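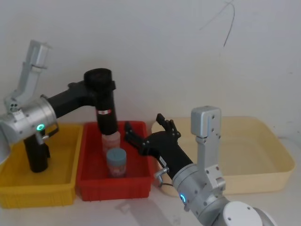
Figure 1. Two robot arms over a white tabletop with yellow, red and cream plastic trays.

Home | Articles | Authors | Search

Niilo Vuorinen, Rungnapa Pongsiri, Uzma Swati
April
8 min read

3. Employer co-funding and course completion

3.1 Setting

The Idholm automation certificate is a part-time course for maintenance workers who already hold a mechanical or electrical trade qualification. It was written jointly by the college and two regional employers, Cilulon and Pesonen, and is taught over 38 teaching weeks. Evening classes start at 6 p.m., with a workshop session each Wednesday. The employers pay part of the tuition and agree to release enrolled staff from shifts that overlap with class hours. Workers at firms outside the agreement may enroll on the same terms as any other student but pay full tuition.

The course has four units: control logic, sensors and instrumentation, industrial networks, and fault diagnosis. Units are assessed separately, and a student who leaves early keeps credit for any unit passed. We treat a student as having completed only if all four units were passed within the enrollment period.

3.2 Sample and measures

Enrollment records were obtained for 128 students. Of these, 50 were employed by one of the two partner firms at the time of enrollment and form the sponsored group. The remaining 78 form the comparison group. Students who changed employer during the course were kept in the group to which they first belonged. This choice avoids sorting students by an outcome that may itself depend on course progress, but it weakens the contrast between the groups.

Attendance was taken from class registers. Shift release was measured in two ways: by the roster data supplied by the employers, and by a short questionnaire completed at the end of the second unit. The questionnaire asked students to rate, on a scale from 0 to 100, how easily they could leave work in time for class. Where the roster and the questionnaire disagreed, both values were retained and the models were run twice.

3.3 Threats to comparison

Selection is the main concern. Supervisors at both firms nominated candidates, and the criteria were not written down. Interviews conducted by Junaid Farooqui suggest that Cilulon favored workers with longer service, while Pesonen gave more weight to expressed interest. Either practice could raise completion in the sponsored group independently of tuition support. We therefore include years of service and prior qualification as covariates, and report estimates with and without them.

A second concern is that tuition support and shift release were introduced together. Their effects cannot be fully separated in these data. The site at Grirkum offers limited leverage, as its rosters were fixed before the agreement was signed and could not be changed during the first two units. Students from that site received tuition support but little release, and are examined separately in Section 4.2.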